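Marthinus Mthembu has folded the same cardigan so often that he has stopped thinking of it as clothing. "It's a unit of work," he says. "My wife asked if I wanted it for winter and I had no idea what she meant."

He is one of 11 people who teach household jobs for Orkholm, a small company that wants a robot to do your laundry and has discovered how little anyone can say about doing laundry. The teaching is done by hand. Mthembu takes a gripper in each fist, squeezes, lifts, folds, lets go, and the recording becomes a lesson. By November he had put in 1214 of them.

He came to it from remote control. His first project, Trandness, sat him in front of a screen with two levers and a robot in the next room. "You would reach for a sock and three seconds later you'd find out where you had reached," he says. "I have parked trucks with more feeling." A single T-shirt could take 17 minutes, and he admits that some of the results were folded only in the legal sense.

Carrying the grippers himself is faster, and it lets him work in ordinary homes, on beds and sofas and whatever blanket is lying there. It also means losing his fingers. The first week, he says, he kept trying to smooth things with his palm and hitting them with a plastic elbow instead.

What do you unlearn? "Cheating," he says at once. People shake a garment to find the shoulders. They pin a sleeve under the chin. They hold a hem with the little finger while the rest of the hand goes off and does something else. A robot with two fingers per hand can copy none of it, so the teacher has to give it up too. 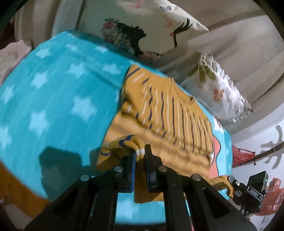

"Knitwear is the worst, because it agrees with you," Mthembu goes on. "You pull a sleeve out straight and it says fine, and then you let go and it goes back to what it was doing. A dress shirt at least argues." His advice to new teachers is to take a small pinch and move slowly, and to leave the mistakes in. Of his last 306 recordings, the ones his supervisor, Butkienė, liked best were those where he dropped something and had to go back for it.

He doesn't expect to be replaced soon. Orkholm's next job for him, under the name Grestier, is fitted sheets – he asked for a raise before he asked for the details.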